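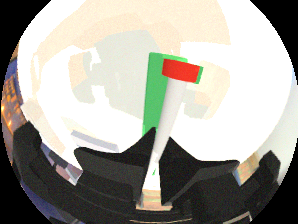 January 17, 2024
Posted by Ceranitz

Right, I've finally been on the driverless shuttle between Vostow station and the hospital, and I have a lot to say. Thread!

First thing: it's a proper bus route. Number 51, with a pole and a timetable and everything. I was expecting a little loop round a car park, the way they did it when the trial started in November. This one goes out on Gavalas Road with the vans and the cyclists and the school traffic.

There's still a safety driver on board. Mine had hands in lap for nearly the whole trip and only took over once, for a bin lorry parked half across the junction by the chemist. Very smooth handover, I only noticed because a light on the dash changed colour.

It is SLOW, mind. Top speed is well under what the ordinary bus does and it brakes early for everything. A pigeon got the full emergency courtesy. I didn't mind a bit but if you're late for an appointment you might.

The ramp, though! Comes out by itself at every stop, flush with the kerb, no asking. A woman with a double buggy rolled straight on while I was still looking for my card. I'd love every bus in the county to do this, driver or no driver.
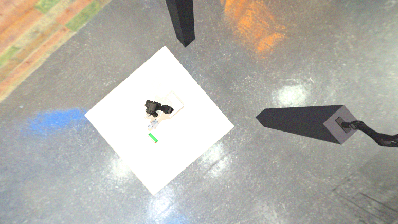
Fares are the same as the normal single and passes work too. You tap on at the front and that's it, no app. I'd braced myself for an app.

Numbers, for those who asked last time: the council page says 772 passenger trips in the first month and 184 in the opening week, so it has kept going after the novelty wore off. There are 3 vehicles, and one is usually on charge.

Less good: it stops running at six. The hospital's evening visiting hours start at half past. Surely that's the easiest fix going? I've put it in my feedback form and if you use the route please do the same, the link is on the poster at the stop.

Also it doesn't go out in heavy fog, so check the board at the station before you walk over. They put the old minibus on instead, same stops.

Somebody replied asking if it will reach the Plesaveo estate. The consultation map has a dotted line going that way, but there's no date on it and the roundabout would need new markings first. I really hope so, they've had no direct bus for years.

Going again tomorrow, this time in the morning rush, and sitting at the back to see what the turn out of the station feels like from there. Will add to this if anything interesting happens!

© 2024 Ceranitz | Contact | Back to top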